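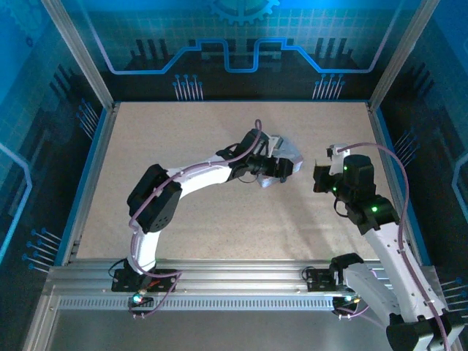

Mathias Egger asked that it be put on record before the agenda was opened that he had signed up under the old compensation plan and still had no written statement of which rank he would hold under the new one. The chair replied that rank conversion was item 3 and that his request would be answered there.

ZOMDALE INDEPENDENT DISTRIBUTORS
Regional Working Group, October meeting
Minutes

Opened 6:35 p.m. Quorum confirmed by the secretary. Apologies were received from the northern section. The agenda was adopted with one change: the old item 6 (autumn sampling) was moved ahead of the item on returns.

1. Minutes of the previous meeting

Approved with one correction. Under "Starter kits," the sentence "kits are refundable within the month" is to read "unopened kits are refundable within the month, less outbound shipping." The corrected version replaces the one in the shared folder. Members who printed the earlier version were asked to discard it.

2. Enrollment and retention

The secretary presented the enrollment summary for the quarter. Active distributors in the region at the close of the quarter: 3435. New enrollments in the same period: 143. The definition of "active" used in the summary is one personal order or one customer order in the quarter. A member asked whether accounts on pause were included. They are not. Paused accounts are kept on a separate sheet, which will be attached to the next summary.

It was noted that a distributor who enrolls in the last week of a quarter is counted as new in that quarter even when the first order falls in the next one. The same person can therefore appear as new and then as inactive without having missed an order. The group agreed that the summary should count from the date of the first order. The secretary will apply the change starting with the next quarter and will not restate earlier ones.

Discussion followed on whether sponsors should be told when someone on their first level goes inactive. At present the notice goes out only after two quarters. Proposal: send it after one. Carried, two abstentions.

3. Conversion to the new compensation plan

The chair went through the conversion table. Points of detail:

3.1 Personal volume. Threshold for the first paid rank is set at 900 points per quarter. Orders placed for personal use count in full. Orders placed at the event discount count at half value.

3.2 Group volume. Calculated on the first three levels only. Volume from a paused account rolls up to the next active sponsor for the length of the pause and goes back when the account reopens. Volume already paid out is not recalculated.

3.3 Rank at conversion. Each distributor is placed at the higher of (a) the rank held on the last day of the old plan and (b) the rank that the old plan's final quarter would have earned under the new thresholds. The rank is held for two quarters. After that, normal requalification applies.

3.4 Written statements. In answer to the request recorded at the start, the chair stated that statements are being issued by enrollment year, oldest first. Mr. Egger asked whether a distributor could dispute a rank after the two-quarter hold had ended. The chair said no; disputes must be filed during the hold. Mr. Egger asked that this limit be printed on the statement itself. Agreed. He also asked that the statement show the volume figures behind the placement, and the chair will find out whether the back office can produce them in the same run.

3.5 Sponsors with a split placement (two first-level lines moved under one account) are to be handled by hand. There are 11 such cases in the region. The list is with the secretary.

4. Product lines

4.1 Trarnent (household cleaning concentrates). The dilution chart on the one-liter refill gives the measure in capfuls, and the cap was changed in the spring. The old and new caps do not hold the same amount. Until the labels are reprinted, distributors are to quote milliliters to customers. A corrected chart will be placed in the document library as a single page.

4.2 Ñahui (teas and infusions). Several members reported that the name is being typed without the tilde on order forms, and that the order search does not find those entries afterward. Request to the back office: make the search accept both spellings. Until then, search by item number. Members were reminded that no statement about sleep, digestion or weight may be made for any infusion, in speech or in print, beyond the wording on the package.

4.3 Firnine (candles and room scents). Discontinued sizes may be sold from personal stock until the end of the year. They earn no volume. One member asked if they may be bundled with current sizes. Permitted when the current item is invoiced on its own line.

5. Income statements in recruiting material

The secretary had reviewed the flyers and web pages submitted by members. Common faults: monthly earnings stated without the period they cover; gross commission shown as income with no mention of kit, shipping or event costs; the phrase "replace your salary." All three are barred under the group's own rules. Authors of the affected items will be written to and given until the next meeting to correct them. Items not corrected are removed from the regional page.

A member asked whether a distributor's own bank deposits may be shown at a private home meeting. The chair's reading is that the rule makes no exception for private meetings. A written ruling will be requested. Until it arrives, do not show them.

6. Autumn sampling

Sample orders close at noon on the last business day of the month. Samples are charged at cost and earn no volume. Split cases between distributors are allowed, with one account named as payer.

7. Returns

The return form now has a field for the reason code. Forms without a code are sent back unprocessed. Codes 4 and 5 (damaged in transit, damaged on opening) need a picture of the outer carton as well as the item.

8. Other business

The shared price sheet has been edited by more than one person at the same time and two rows were overwritten. Editing rights are limited to the secretary from now on. Corrections go in by email with the item number in the subject line.

Closed 8:20 p.m.

Actions
Secretary: paused-account sheet; count from first order; letters under item 5; corrected Trarnent chart.
Chair: volume figures on rank statements; dispute limit printed on statements; written ruling on home meetings.
Back office (by request): search for Ñahui in both spellings.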